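Chanida Wongsuwan started repairing furniture in November, after the shipping office where she had worked for 25 years closed its doors. She was looking for a cheap dining table and found one at a church sale with a split leg.

"I paid 29 dollars for it," she says. "I figured if I ruined it, I was out 29 dollars."

She did not ruin it. She now runs Yimyam, a one-room repair shop behind her sister-in-law's bakery, and takes on mostly tables and chairs. Her only employee, Usa Duangkaew, handles the finishing.

The two of them disagree about sanding. Wongsuwan likes to go down to bare wood. Duangkaew would sooner clean the old finish and leave it alone. "Half the time it's just dirt and old polish," Duangkaew says. "You wipe it down and the color is still there."

A basic repair takes four days, most of that waiting on glue. A full refinish costs almost 400 dollars, and Wongsuwan tells people so on the phone – she doesn't want them hauling a table across town to hear it in person.

Round tables are her favorite jobs. "People fight over the corners on a square one," she says.
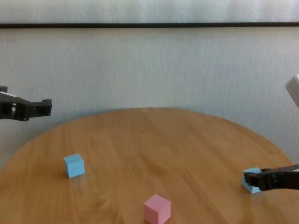
She would like a bigger room by next winter, with a proper door. The current one has to come off its hinges whenever a sideboard goes out.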